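My winter with whooping cough

When the doctor told me in May what I had, I laughed, and the laughing made me cough for so long that she got up to bring me water. I believed whooping cough was something for babies and for old novels. I am a grown man, I had my injections as a child, and I thought that this was enough for a whole life. It is not. The protection becomes weaker with the years, and the adult who gets the disease often does not know what it is.

I want to write down how it went, because when I was ill I was looking for such a text and found mostly pages for parents.

It began like any cold. My nose was running, my eyes were a bit red, I had almost no fever. I went to work at the language school in Tamihana and taught my evening group. I am ashamed of this now, because the first weeks are the time when you give it to other people most easily. In the second week the nose was better and the cough was worse. It came in attacks. Between them I felt healthy, and I could talk and eat and carry the shopping. Then something small, a laugh or a piece of dry toast, and I could not stop until there was no air left in me. Adults do not always make the famous "whoop" sound. I never made it. My neighbour Ewan Quinlan heard me through the wall and asked me if I had bought a dog.

The nights were the worst part. I woke up at three, always close to three, and sat on the edge of the bath with the light on. Twice I vomited from coughing. One morning I had a pain in my side and was sure I had broken a rib, but it was only a muscle.

I went first to the pharmacy, where they sold me a syrup, and then to the walk-in clinic, where a young man listened to my lungs and said they were clear. He was right, they were clear. He told me to rest. Only on the third visit did I meet Dr Carleen Tuhiwai, who asked me a different question: does the cough come in attacks, and do you feel well between them? She took a swab from the back of my nose — very unpleasant, but quick — and the next afternoon she telephoned herself.

What she explained to me, as I understood it: the antibiotics are mainly so that you stop infecting others. If you start them late, as I did, they do not make the cough much shorter. I had to stay at home until I had taken them for the number of days she told me. And then I had to make a list of everybody I had been near, and this was the hardest thing in the whole story.

On my list was Ximeng Su, who shares my classroom and was seven months pregnant. I telephoned her first. She was very calm, calmer than me. Her midwife had already offered her the vaccine some weeks before, and she had taken it, so that the baby would have some protection from the first day. She also got tablets to be safe. She did not become ill. The baby is a girl and she is loud in the normal way.

Also on the list was Ilango Kotian from my chess evening, who has asthma. He coughed for five weeks and has forgiven me, but he mentions it when he is losing.

The school wrote to all the families and students, 496 letters and e-mails in total. My name was not in them but everybody knew. I had expected that people would be angry. Mostly they asked me what the swab felt like.

As for what helped me: small meals, because a full stomach made the attacks worse. Water beside the bed. A window a little open, but no cold air directly on my face, so I wore thick wool in the house all through June and even slept in it. Honey was pleasant and did nothing. I kept a notebook where I wrote the time of each attack, and I recommend this, because on the bad days you think that nothing is changing, and the notebook can show you that last week was worse. 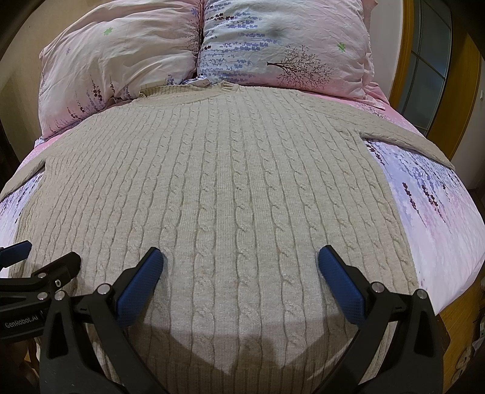

The cable-knit jumper, flat on the bed.

The cough stayed until August. The Chinese name for the disease means "hundred-day cough", Ximeng told me, and I found this name more useful than the English one. It tells you what to put in your calendar.

I have now asked for the booster, also for tetanus and diphtheria, which come in the same injection. Having had the disease does not protect you for ever either. Dr Tuhiwai said I could wait a little, so I have an appointment in spring. If you are going to visit a new baby, please ask your own doctor when you had your last one. I could not answer this question, and my mother, whom I telephoned about it, was quite offended that I thought she would still have the paper. She found it two days later in a biscuit tin.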